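Guía de puesta en marcha de la estación de dos brazos
Sección 2. Antes de comprar: presupuesto, espacio y lista de material

Sé que lo que apetece es saltar directamente a la sección de montaje y ponerse a atornillar. Yo también lo hice la primera vez, y acabé pagando dos veces por cosas que se compran una. Así que te pido un rato de paciencia con esta parte, que es la menos vistosa y la que más dinero te ahorra. Ten a mano papel, una cinta métrica y, si puedes, a la persona que firma las facturas.

Todo lo que cuento aquí vale para la estación Vurkau de dos brazos sobre mesa. Si vas a trabajar con un solo brazo, puedes saltarte los pasos 5 y 6, pero lee igualmente las notas de cámaras y cables.

2.1 Decide primero la tarea

1. Escribe en una hoja lo que quieres que hagan los brazos. En serio, escríbelo. «Manipulación» no sirve; «sacar un rotulador de un vaso y dejarlo en un cubo» sí sirve.

2. Separa las tareas rígidas de las blandas. Coger un bote es una cosa y aplastar plastilina es otra muy distinta, y los dedos que van de maravilla para lo primero pueden quedarse cortos (o demasiado puntiagudos) para lo segundo.

3. Marca las tareas que de verdad necesitan dos manos. Si te sale una lista muy corta, piénsate si el segundo brazo puede esperar al próximo presupuesto. A mí me costó admitirlo en mi primer proyecto, el de Elbridge, donde el segundo brazo pasó meses con la funda puesta.

Nota: guarda esa hoja. La vas a necesitar en la sección 5, cuando toque elegir los objetos de prueba, y también cuando alguien te pregunte en qué se ha ido el dinero.

2.2 Mide el sitio

4. Mide la mesa y mide también lo que hay por encima de ella. Casi todo el mundo apunta el ancho y el fondo y se olvida de la altura. Con los brazos colgados de la estructura necesitas hueco arriba, y los codos suben bastante más de lo que uno se imagina mirando el plano.

5. Dibuja el alcance de cada brazo sobre la mesa con cinta de pintor. La zona donde se cruzan los dos dibujos es tu zona de trabajo real, y es más pequeña de lo que promete el folleto. Para mis pruebas yo cuento con un cuadrado de 600 mm de lado en el centro, y lo que quede fuera lo uso para aparcar cosas.

6. Deja 135 mm libres entre el borde de ese cuadrado y cualquier pared, poste o estantería. Si no los tienes, mueve la mesa ahora, que todavía no pesa nada.

Precaución: no des por buena una mesa plegable porque «parece firme». Apóyate en ella con las dos manos y empuja. Si se mueve contigo, se moverá con los brazos.

2.3 La estructura y el fondo

La estructura es la partida que todo el mundo intenta recortar, y la entiendo, porque un montón de perfiles metálicos no luce nada en una demostración. Pero si flexa, todo lo que midas después será mentira, y te pasarás semanas culpando al software. Yo prefiero pedir menos accesorios y poner buenos refuerzos en la parte de atrás.

Para el fondo, una cortina negra lisa me ha dado siempre muy buen resultado y cuesta poquísimo comparada con el resto. Tapa el trasiego de gente, quita reflejos y se lava. Pide algo más de tela de la que te salga en la cuenta, que luego hay que hacer dobladillo y siempre falta.

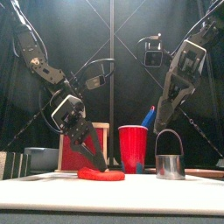 Con la superficie de la mesa soy más pesado. Blanca y fácil de limpiar, por favor. La madera sin tratar es preciosa hasta el primer día de plastilina, y a partir de ahí te la llevas pegada a todas partes. Si ya tienes un tablero que te gusta, cúbrelo con una plancha lavable y reserva en el presupuesto una de repuesto.

2.4 Pinzas, dedos y cámaras

7. Pide presupuesto de los dedos por separado. En la oferta estándar suelen venir incluidos los de serie, y los recambios aparecen más tarde con otro precio. Encarga un juego extra por pinza desde el principio.

8. Decide cuántas cámaras quieres y dónde. Una fija que vea toda la mesa y una en cada brazo es lo que yo recomiendo para empezar. Puedes añadir más, claro, pero cada una trae su soporte, su cable, su puerto y su tarde de calibración.

9. Suma los cables aparte. ¡Aparte, de verdad! Mide el recorrido con el brazo estirado del todo, nunca recogido, y añade la curva que hace el cable cuando gira la muñeca. Con cables justos acabarás arrancando un conector, y el recambio tarda más en llegar que el propio brazo.

Precaución: comprueba con el proveedor el peso de la cámara y del soporte antes de montarlos en el brazo. Ese peso se resta de lo que puede levantar la pinza.

2.5 Los objetos de trabajo

Esta partida da un poco de risa cuando la pones en una hoja de cálculo al lado de un brazo robótico, pero ponla. Vasos de plástico, rotuladores, un cubito metálico con asa, plastilina de colores, alguna caja. Son baratos, se rompen, se secan y desaparecen.

10. Compra todo por duplicado y del mismo modelo. Si se te estropea el vaso bueno y el nuevo es un poco más ancho, tendrás que repetir pruebas.

11. Incluye al menos un objeto brillante y uno deformable, aunque tu tarea no los pida todavía. Te enseñan enseguida dónde flaquea la iluminación y dónde aprieta de más la pinza.

12. Reserva un recipiente con tapa para la plastilina y apunta en él el mes en que la abriste. La mía de marzo, sin tapa, no llegó viva a la primera visita.

2.6 Cómo cierro yo el presupuesto

13. Pide dos ofertas como mínimo. Yo suelo comparar Tronside y Zawadzka, con la misma lista y las mismas medidas, y les pido que desglosen transporte, montaje y formación. Si una línea dice «varios», pregunta qué lleva dentro.

14. Añade un 15 % para imprevistos y no lo toques hasta que los brazos se muevan. Colton Perron, que me revisó los números de la segunda estación, me tachó ese margen, y luego hubo que volver a pedirlo para pagar los soportes de las cámaras.

15. Comprueba qué cubre la garantía si cambias los dedos o atornillas algo al brazo. Pídelo por escrito.

Nota: si el dinero no llega, mi orden de recorte es este: primero las cámaras adicionales, luego los dedos especiales y después el segundo brazo. La estructura y la parada de emergencia se quedan como están.

Cuando tengas la oferta aceptada y una fecha de entrega, pasa a la sección 3, que empieza con la descarga de las cajas y el espacio que necesitas para abrirlas.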